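October
By Kerubo Massawe

Leave the Washer Door Open, Please

I have been having the same argument with my sister-in-law Fatima for two years now, and I've decided to take it public. Fatima Ajayi closes her washing machine door. Every time! Load comes out, door goes shut, click, and she walks off feeling like a tidy person. I say a front loader ought to stand with its door hanging wide open for most of its life, and I don't care how it looks from the hallway.

Her side first, to be fair. She has a narrow laundry room in Castley and an open door takes up half of it (she has the bruised shins, I've seen them). She also says it looks unfinished, like a kitchen drawer somebody forgot to push in. Fine. But then I stay over and borrow a towel, and the towel smells like a pond.

It's the rubber. That big soft ring around the opening has a fold in it, and the fold holds water, and if you shut it up in the dark you get what you'd expect. I paid $699 for my machine and I wipe that fold with an old sock after the last load of the day. Takes me less time than finding the sock.

My other complaint is about the basket. People drag it over after they've already got an armful of wet shirts, and then there's a sleeve on the floor and you're fishing for it with one foot. Put the basket down first, empty, right up against the machine, and pull things straight down into it. I did it the wrong way for 13 years - I'm not proud of that - and I must have rewashed a whole wardrobe's worth of dropped socks.

And please, small loads of the bright stuff by itself. Fatima runs everything together on Thursday night and trusts to luck. I'd sooner run the machine for one little bundle of red than spend the winter in pink undershirts, and yes, I know what water costs in Brikcombe.
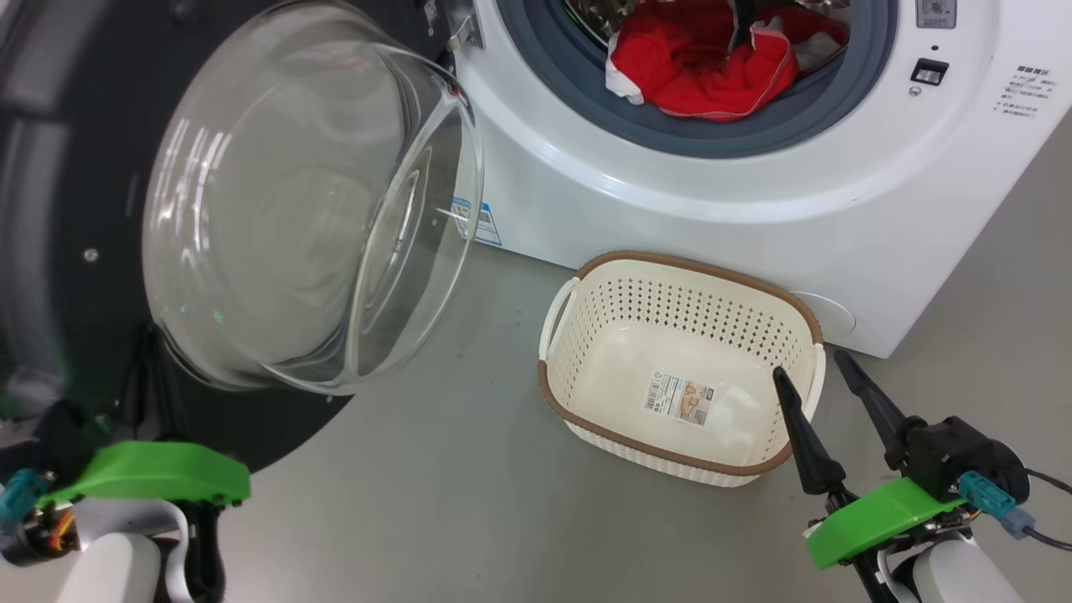 What About the Filter?

Two people have written to ask, so okay. Look for the round cover low on the front, if yours has one, and check the manual before you twist anything. Lay a towel down. Mine gave up a button and a bobby pin last time, plus a gray wad I chose not to look at too closely. Fatima has never opened hers. I'm going over there on Sunday with a towel of my own.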